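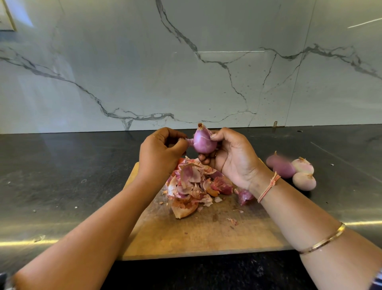
Peeling a red onion.

The Usholm Interval

Detlef Hellwig kept the tide gauge at Usholm for 35 years. The instrument was a Bauerfeind float recorder in a brick well, with a clockwork drum that took one sheet of paper every 5 days. On 4 February 2021 he entered the morning level, signed the sheet and handed the key to Leonie Kasten.

She found the discrepancy in the second hour. The pencil levels ran 6 millimeters above the pen trace, on every sheet back to October.

"The float leaks," Hellwig said. "I add the difference."

"Is that written down?"

"Astberg has never asked."

She telephoned Astberg. Gunther Harms took the call, asked for the serial number and said a replacement float would need a form. The form required the date on which the fault was first noticed. Hellwig considered this for some time – he was standing at the stove, and the onions were on.

"Before my wife," he said.
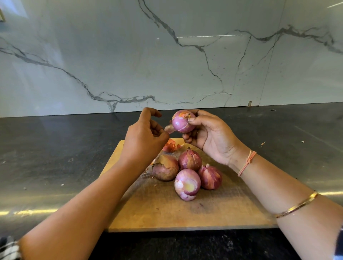
Second Sheet

Kasten drew the float with a hand winch. It held around 200 milliliters of seawater. She drained it, soldered the seam and lowered it again. The pen settled on the pencil line.

Under "fault first noticed" she wrote "unknown." Hellwig read the form twice and put two plates on the table.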